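Skeketti: a corpus of written shift handover notes

Last updated: October 2021

Skeketti is a text collection of shift handover notes from small packing and light assembly sites. It was compiled by Sohail Memon and Ysaline Leclerc for work on abbreviation expansion and term matching. The current release holds 1,000 notes from 42 logbooks. All notes are in English.

Contents

notes.tsv: one note per row, UTF-8, tab separated, with a header row
terms.tsv: the term list, with variants and preferred forms
books.tsv: one row per logbook, with site code and layout type
splits/: lists of note IDs for train, dev and test
CHANGES: release history

Fields in notes.tsv

note_id: unique string, stable across releases
book_id: key into books.tsv
shift: early, late, night or unknown
body: the note as transcribed, line breaks written as \n
body_norm: the note with abbreviations expanded
hand: an integer that separates writers within one logbook. Values are not comparable between logbooks.
flags: comma-separated codes, may be empty

Calendar dates were removed from the notes. The order of notes within a logbook is kept and can be recovered from note_id, which sorts correctly as a plain string.

Sources

Logbooks came from three operators, listed in books.tsv under the names Grelard, Ren and Iltau. Grelard used bound books with ruled pages. Ren used loose forms in a binder, so gaps in the sequence are common. Iltau used a carbon-copy pad, and the copies were what we received. Pages with water damage or heavy smearing were left out when less than half the note could be read.

Transcription

Notes were typed from scans by one person and checked by the other. Spelling was left alone in body, including obvious slips. Crossed-out text was dropped unless the replacement made no sense without it, in which case it is kept between double square-bracket characters and the row carries the flag STRUCK. Unreadable words are written as a single question mark. Small sketches in the margin are marked SKETCH and are not otherwise described.

Disagreements over a reading were settled by going back to the scan. If they could not be settled, the row has the flag UNSURE and both readings appear, separated by a slash. A slash in the original note is escaped with a backslash.

Term list

terms.tsv was built after transcription. It covers materials, fault words, quantities and places on a packing line. Place terms needed the most work. Writers at the same site will use "rail", "guide", "side" and "edge" for the same part, and two writers may use "side" for different parts. The list separates belt surface, far rail, near side frame and end cap, and maps variants to one of these only when the rest of the note allows it. Otherwise the variant maps to the parent term "belt". Direction words such as "left" and "up the line" are tagged but never resolved, as most logbooks do not say where the writer stood.

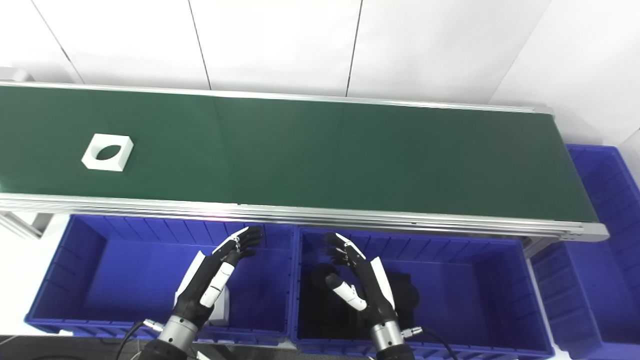 Splits

The splits are made by logbook, so no logbook appears in more than one of them. A random split by note gives much higher scores on abbreviation expansion, as writers reuse their own short forms. Results on a random split should not be compared with results on the supplied one. The dev split has no carbon copies in it. This was an oversight in the first release, and it was kept so that later numbers stay comparable.

Known problems

The night shift is underrepresented. Several Ren forms had no box for the shift, and these rows are marked unknown.

The code "pc" is expanded to "piece" everywhere in body_norm. In some Iltau notes it probably means "pallet count". These have not been corrected.

Quantities are not normalized. "4 bx", "four boxes" and "bx x4" are left as three separate forms in body_norm, apart from the expansion of "bx".

Some rows contain a trailing space before the tab. Strip whitespace on load.

Personal information

Names, initials, phone numbers and vehicle plates were replaced with the tokens NAME, INIT, PHONE and PLATE. Replacement was done by hand during transcription, followed by a pattern search over the finished file. Nicknames may remain where they are also ordinary words. Reports of missed items should give the note_id only and should not quote the text.

Intended use

The corpus is meant for testing text normalization, term extraction and retrieval over short informal notes. It is too small to train a general language model. It should not be used to rank sites or writers by fault rate: a fault that was fixed during the shift was often not written down, and habits differ between logbooks.

Release history

0.3 Term list split into its own file. Place terms reviewed. Escaping of slashes added in June.
0.2 Column body_norm added. Duplicate rows from the Grelard books removed.
0.1 First release.

Files from 0.1 cannot be merged with later releases, as the note_id format changed in 0.2.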